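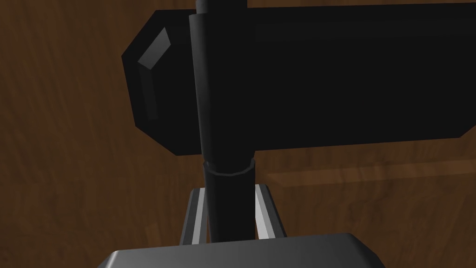 Wafula Nyaga wants to know why we'd budget for a second arm before the first one has earned its keep, and he'd like the answer in the README, so it goes in the README.

Projects > Lorero > Purchasing > README

13/08/2019 – Sioned Wogan

# Lorero gripper sims – planning data card

Short answer for Wafula: we don't know yet. Hence the sims. Cheaper to find out in software which fingers we need than to order the wrong ones again.

## What's in it

- 1,396 rendered frames, plus grasp logs
- simulated only, no real camera footage
- parallel two-finger gripper, dark parts on a wood-look bench top
- rod grasps, held upright, fingers either side of the lower section
- 137 runs flagged for a second look, see flags.csv

## What it's for

Deciding what to buy. Specifically:

1. Finger set – flat plates or shaped. Flat is what's modelled. Shaped costs more and the lead time is awful.
2. Clearance when a bigger part sits behind the one being picked. Decides if we need the longer fingers.
3. Whether one arm can cover both benches. If yes, the second arm comes off the list.

Not for training anything that goes on the floor. Geometry is simple, colours are plain, lighting is kinder than the shop.

## Budget notes

- quote from Mutau is good for 30 days, clock is already runing
- Utomon quote doesnt include mounting plate or freight. Ask again
- hold back 20 per cent for spares and cabling, we got caught last year
- service plan is separate, goes under operating not capital

## Known gaps

- no slip modelled, so grip force numbers are a guess
- dark part against dark part is hard to pick out in the renders, check the logs too
- one bench finish only
- cycle times missing for the first batch – Ivan has them somewhere

## To do

- [ ] rerun flagged grasps with long fingers
- [ ] send finger drawings to Halilović for a price
- [x] labour estimate for install

Comments

**Amra Dervishi:** Is the freight on the Mutau quote to our door or just to the depot? Makes a big difference.

**Ivan Stasiv:** Depot. Cycle times are on my laptop, will upload tonight.

**Fatos Papadopoulos:** I'd price the long fingers now even if we don't order. Finance won't open the capital list again after August.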